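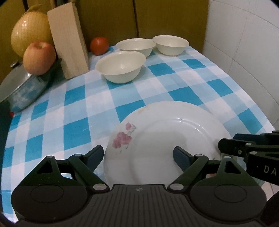

Nollwood China Swap: Frequently Asked Questions

What is the swap?
A way to replace the one plate your household broke without buying a whole new set. You send us a list of what you're missing, and we match it against what other people are tired of dusting.

Do I need to know the pattern name?
It helps. Check the back for a maker's mark. "Pink flowers" describes a good third of what we own, and "Grandma's" describes the rest.

How many patterns do you carry?
As of the last shelf count, 1,546. The most requested is Gouveia, which everyone's aunt owned and everyone's aunt chipped.

Do you take plates with chips?
No. Hairline cracks are also a no, including the ones you can only see if you tilt it toward a window. We have a window.

What about stains and yellowing?
Usually fine. Soak the piece overnight in warm water and baking soda before you mail it. Please don't use bleach on anything with a painted rim unless you would like a plain plate.

Can I put my plates in the dishwasher?
Tilent pieces, yes. Anything with gold trim, once.

How long does a match take?
Roughly 21 days for dinner plates. Gravy boats take longer. People hold on to gravy boats for reasons they can't explain to us over the phone.

How should I pack them?
On edge, like records, with paper between each one. No more than 11 to a box.

Can I return a plate I don't like?
Within two weeks, yes. If you don't like it because your sister got the better one, also yes, but you pay the postage.

When is the next in-person swap?
September, at the Matix Hall. Bring your own newspaper.

Page updated 1/26/23 | Contact us | © Nollwood China Swap | Back to top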